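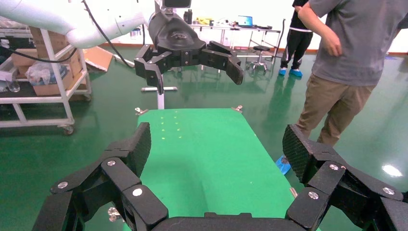 Grippers with their fingers open wide, one close up and one on the end of a white robot arm.

How Do You Pick the Best Robot Hand?

Reading time: 6 minutes

By Ruairí Carroll

Pick up a pencil. Now pick up a sock, and then a grape (don't squash it!). You probably didn't have to think about any of those. Your hand changed shape each time, your skin told you how hard you were squeezing, and your eyes helped you aim.

A robot has a much harder time. Most robot arms don't have a hand like yours at all. They have a gripper, and there are lots of kinds of gripper. Some have two fingers. Some have three or more. Some have no fingers and hold on with suction, like a vacuum cleaner stuck to a curtain. So how do engineers choose? They try them out, again and again, on the same jobs, and they write down what happens. I think it's one of the most fun kinds of testing there is, and you can do some of it at home with kitchen tongs.

What's in a finger?

Bend one of your fingers slowly. It has joints, the places where it folds. Many robot fingers have joints too. Stiff pieces called links are fastened together so that each one can turn against the next. When a motor pulls or pushes on the first link, the others follow along, and the whole finger curls.

Other grippers are simpler. Their two fingers slide straight toward each other and stay side by side the whole way, like closing elevator doors. Engineers call these parallel grippers. They are great at holding flat things, and it's easy to work out exactly where the tips will be. A curling finger is better at wrapping itself around something lumpy, such as an orange or a toy dinosaur.

Which would you choose for a playing card lying flat on a table? What about a teddy bear? Keep your answers in your head for a minute.

A job that sounds easy

Let's imagine you are on the testing team at the Plurdale workshop, and today's job is a cardboard box. You want a robot to take a piece of cardboard out of it. A toddler could do that! But look at everything the robot has to get right.

First it has to find the cardboard. Brown cardboard inside a brown box is tricky for a camera, because the edges are hard to see. Then the arm has to get the gripper in between the flaps without bumping them. Flaps are annoying. They wobble, they spring back, and they are never in quite the same place as last time. Next the fingers have to close on something very thin. Squeeze too gently and it slips away. Squeeze too hard and it bends. 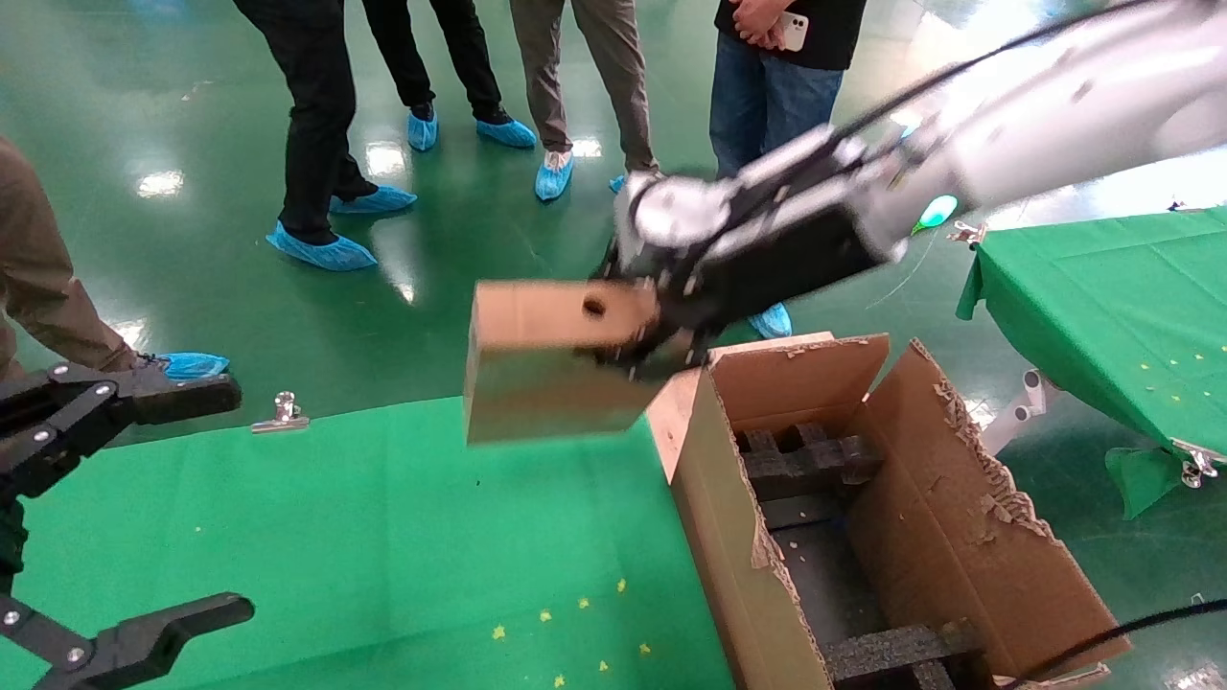 And even when the fingers have a good hold, the job isn't over. The arm has to lift and swing away, and a piece of cardboard that is held at one end can twist or droop on the way. A careful team doesn't count a pick as a success until the thing has been put down where it was supposed to go.

One go is not enough

Suppose gripper A does the job and gripper B drops the cardboard. Is A better? Maybe. Or maybe A was lucky. Toss a coin once and it lands on heads - that doesn't mean it will always land on heads.

So testers repeat the job many times. In the Coetzee trial, which is the name our team gave to its longest test, each gripper had 204 turns at the same set of objects. When we added up every grab from every test we had run, the number came to 3,426. I was very ready for my lunch by then!

They also try to change just one thing at a time. If you swap the gripper and also swap the box, and the score goes up, you can't tell which change helped. Scientists call this a fair test. The same box, the same starting place, the same speed - and a different gripper.

Where should the cameras go?

Robots need to see what they are doing, and there is more than one good place to put a camera. You can put it up high, like a head, so it sees the whole work area. From there the robot can find the box. But when the arm reaches in, the arm itself may get in the way. Try this: hold your hand out in front of your face and reach for something behind it. Your own hand blocks your view.

You can also put a small camera down by the wrist. It rides along with the gripper and gets a close look at whatever is between the fingers. The trouble is that it moves all the time, and it can't see much of the rest of the room. Lots of robots use both kinds together, and testing teams compare how well the robot does with one, with the other, and with the pair.
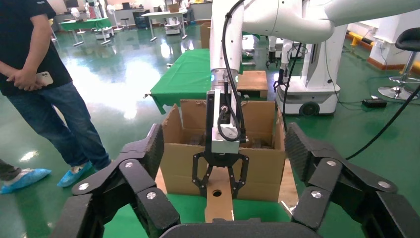
Grip is the part I get most excited about, because it's where tiny changes make a huge difference. Rub your thumb across a smooth plate and then across the bottom of your sneaker. The sneaker drags at your skin, and that drag is called friction. Gripper makers want plenty of it in the right spots. On the big black hand, the pads with ridges are on the inner sides of the top finger segments, where they can press against whatever is being held. The cardboard strip in front of the box has a round hole in it, too, and a hole is a good puzzle for a tester. Should the fingers pinch the flat part, or could one of them poke through? You could try it both ways and see which one holds better.

Try it yourself: the Tusier tongs test

We named this one after our workshop's old practice hand, Tusier. You will need:

- kitchen tongs
- 2 thick rubber bands
- a shoebox
- a strip of cardboard, a spoon, a sock and a ping-pong ball
- paper and a pencil

Put the four objects in the box. Use the tongs to lift each one out and set it on the table. Do ten tries with each object and make a mark every time you succeed. Now wrap a rubber band around each tip of the tongs and do the whole thing again.

Did the score change? Did it change for every object, or only for some? If you have a patient friend, close one eye and do it a third time, then let your friend have a turn. It's much harder to judge how far away things are with one eye shut, so you may miss a few grabs.

Write your scores in a table and keep them. You might think of a new kind of fingertip tomorrow, and you'll want something to compare it with.

Words to know

Gripper: the part at the end of a robot arm that holds things.
Link: one stiff piece of a robot finger or arm.
Friction: the drag you feel when two surfaces rub together.
Fair test: a test where you change just one thing.

More from Silstead Science for Kids
- Why do robots need elbows?
- Make a cardboard hand with string
- How suction cups hold on
- What can a camera see in the dark?

Contact us | © Silstead Science for Kids | Back to top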